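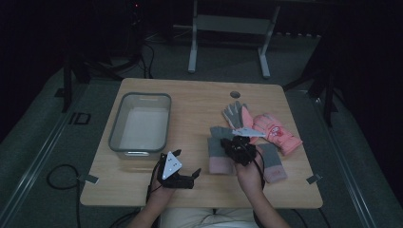
Renting a pair of hand grippers for a month costs less than repairing one robot arm, according to one early customer in Vemstead, and that was reason enough to sign. The same customer would have liked a longer cable.

January
By the news desk

Skostard has started to rent out its hand-held gripper kit to small workshops and schools that want to teach robots simple household jobs. Until now the kit was only sold, and mainly to larger laboratories. The rental service is run together with Grindia, a firm that prepares the recordings afterwards so that they can be used for training.

The kit is called Moen. It contains 2 grippers, one for each hand, with their cables, a set of spare finger pads and a case. The user holds the grippers and does the job as he or she would like the robot to do it later. No robot is needed in the room during this work, and Skostard believes that this will attract customers who have a good idea for a task but no machine of their own.

The price is 212 euros per week. It includes the use of the recording software, but the work of Grindia is paid separately, depending on how many recordings are sent in. For a first order Grindia asks for a minimum of 1000 recordings of the same task. This sounds like a lot. With a short task, such as putting gloves into a storage bin, the company thinks that two persons who take turns can finish it within the rental week.

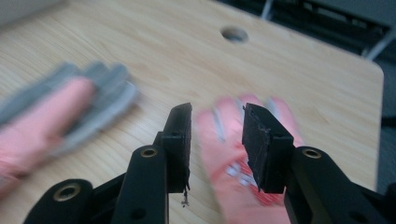
The finger pads are the part which needs the most attention. They are made to be changed by the user, and the manual advises to look at them every morning before the first recording. A pad with damage at the edge can still be used for soft things like clothes, but for small hard objects it should be replaced. Spare pads after the first set are charged extra, and some customers have complained that this is not written clearly enough in the offer. Skostard has promised to correct the text.

The list of ready tasks has also become longer. There are now 19 of them, most from the kitchen and the wardrobe: sorting, folding, packing away, laying a table. Each one comes with a short guide which explains how to set up the table, where to stand or sit, and what to vary between one recording and the next. Customers can also bring their own task - in this case Grindia first checks a small test set, which takes almost a week and is free of charge.

There are still some limits. The kit works only with a cable, so it is not suitable for jobs where the user must walk through several rooms. A version without cables is planned, but Skostard does not want to name a date. The grippers come in one size only, and people with small hands may find them tiring after a longer session. The manual and the guides are in English and Norwegian for the moment.

Orders are taken through the Skostard website, and the kit is sent by post with a return label in the case. The deposit is paid back when the kit has been checked. Normal wear on the pads does not reduce it, but a missing gripper or a broken cable does. Schools can ask for a lower weekly price if they rent for a full term.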